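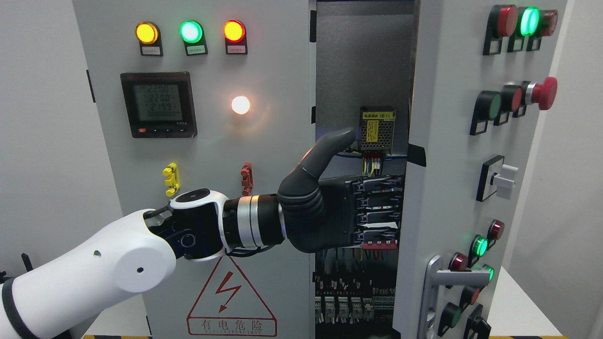 Sivuven Boards > Texts and Translations > Psalter numbering in the Brevholm parallel edition

quire_and_folio
I'm indexing the Brevholm parallel psalter for a parish library and the numbering is inconsistent. The Greek column follows the Septuagint, the English column follows the Hebrew, and the running head gives only one number. At Psalm 86 the head follows the Hebrew. On p. 636, in the table of antiphons, the references are to the Greek. Is there a stated rule?

oblate_north
The rule is in the preface to volume 2. Running heads follow the Hebrew throughout. The antiphon table was carried over from an older Latin office book and keeps its references, which are one lower for most of the psalter.

quire_and_folio
I only have the reprint, and the preface has been dropped from it.
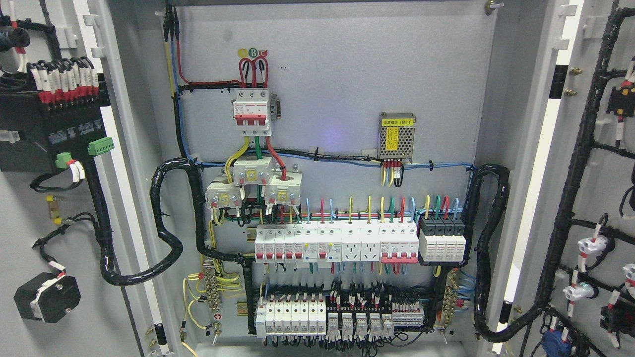 oblate_north
Where does the difference begin?
At Psalm 9. The Greek treats the Hebrew 9 and 10 as a single psalm, so everything after that is one lower until the later joins and splits. The two systems agree again for the last three psalms.

marginalia
Agreed on the mechanics, but I'd question the preface where it calls the Greek arrangement an error. The two together form an alphabetic acrostic, damaged in the middle, and the second half has no title of its own, which is unusual in that part of the book. On that evidence the Greek may well keep the older arrangement.

oblate_north
The first half ends with selah, though, and the tone changes sharply from thanksgiving to complaint. I would not call that settled.

marginalia
Selah closes other psalms without trouble, but it would be odd in the middle of nothing, and here it would simply fall mid-psalm, as it usually does. A change of tone is weak evidence. Plenty of single psalms turn from one to the other.

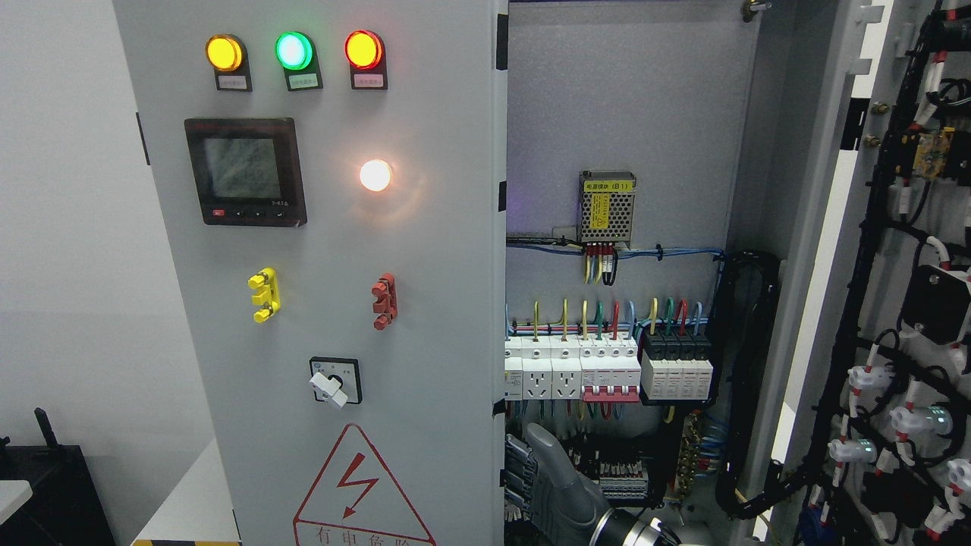

drollov
For the index, the history doesn't matter. Enter the Hebrew number first and the Greek in brackets, so 86 (85), and do the same for the antiphon table. Put a note at the head of the index saying which is which. Verse numbers need checking separately, as some editions count the title as a verse and some don't.

quire_and_folio
The Greek column counts it and the English doesn't. I'll use the bracketed form and leave verses out of the first pass.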